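Home | Features | Machines | People | Back Issues | Subscribe

The Long Apprenticeship of Lencho

Inside the Nodadora workshop, a robot is learning housework one crumpled cloth at a time

214 shares | 17 comments

Kavinda Pramanik wants me to watch the fingers. "Everybody looks at the cloth," he says. "Look at how the fingers come in! That's the part we're trying to teach."

So I watch the fingers. 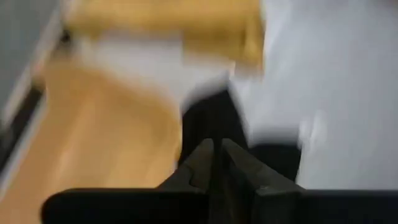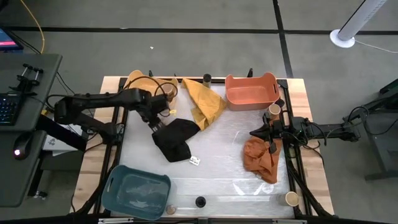
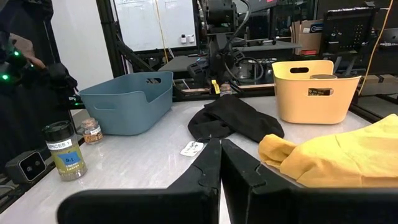

Cloth, cups, and bins at Nodadora. The middle view takes in both arms over the table; the other two are from cameras close to the gripper.

The system is called Lencho, and what it needs more than anything is examples. Each one is a short recording of a person steering the arms through a chore: pick up a cloth, lay it somewhere else, let go. The cameras record, the joints record, and the whole bundle goes into a folder that Lencho will study overnight. When I visited, the folder for cloths alone held 1,032 of them.

I had pictured something much grander and colder. What I found was a table that looks like the end of a good yard sale — orange cloth, mustard cloth, black cloth, paper cups — and a group of people who care enormously about how a rag falls. I loved it immediately.

Cloth is hard, Pramanik explains, in a way a cup never is. A cup is the same cup from every side. A cloth has a new shape each time you drop it, and black cloth is worse, with folds that swallow the light. Lencho's first model, trained in February on neat squares, would pinch at the middle of a heap and come up with a corner or with air. Now the operators rumple everything on purpose.

Hagos Belay has the best hands in the building, and everyone there will tell you so. He used to repair sewing machines at Stunlow, and he steers the arms the way some people parallel park, without seeming to think. On a good morning he gets through 42 recordings before lunch. He let me try. I managed one, and it took me 19 attempts to get a cloth off the table (he was very kind about it, and kept the failures too).

That surprised me. Why keep the bad ones? Belay says a fumble followed by a recovery is worth plenty, so long as somebody labels it properly. Labeling happens in a program called Troltar, where each recording is trimmed and tagged with what was picked up and where it went. It's slow work. Pramanik does his share of it on the train home.

The next batch mixes in more things from the kitchen, jars especially, and the bins will trade places between sessions so Lencho can't simply memorize the table. After that they want to try two arms on one cloth, a fold down the middle, corners matched. Belay has already been practicing on his own dish towels.

17 comments | Share this story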